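Notes on Regrasp Timing, Second Series

June 30, 2022

The second series of the bagging study closed this week, and I am recording the main result here before the longer write-up is ready. Readers who followed the first series will recall the question. When a gripper takes hold of a soft package and the hold is poor, should the controller finish the motion and try again afterward, or should it stop early and regrasp at once?

In the first series we always finished the motion. That policy, which we called Ibarra in our internal notes, was simple to run and easy to score. It also spent a great deal of time on lifts that had already failed. The second series tested an early-stop policy, Jovetari, which reads the wrist view during the first part of the lift and decides whether to continue.

The task was the same for both. Packaged snacks lie on the floor of the work cell beside an open paper shopping bag, and the arm is to place them in the bag. An attempt is counted as successful only if the package is fully inside the bag and the bag is still upright when the arm withdraws. Each policy was given 1,000 attempts, with the starting layout drawn from the same list of 315 arrangements. 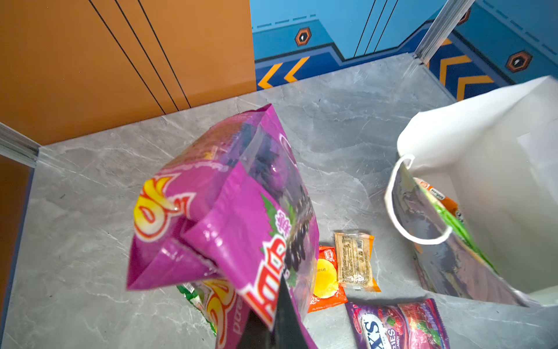
Large flexible bags proved to be the hard case under both policies. Their contents shift when one side is raised, and the point that looked like a good hold at first contact may be a poor one a moment later. Small wrapped items gave much less trouble, although clear wrappers remain difficult for the segmentation stage, which tends to merge a transparent edge with whatever lies next to it.

Early stopping raised the success rate by 8 percentage points over the full set. Nearly all of the gain came from the large bags. On small items the two policies could not be told apart, and on overlapping items Jovetari was slightly worse. My reading is that the controller mistakes the movement of a neighboring package for slip and lets go of a hold that would have been good enough. Emiliano Moya, who wrote the slip detector, believes the threshold is simply set too low. We intend to settle the matter by rerunning the overlapping layouts with 2 threshold values and no other change.

One correction to my earlier post is also needed. I stated there that glare on glossy packaging had little effect on grasp selection. The logs from this series do not support so broad a statement. Grasp points were placed away from bright streaks more often than the package shape alone would explain, and I have amended the earlier text accordingly.

The attempt logs and the list of arrangements will be posted once the file names have been made consistent.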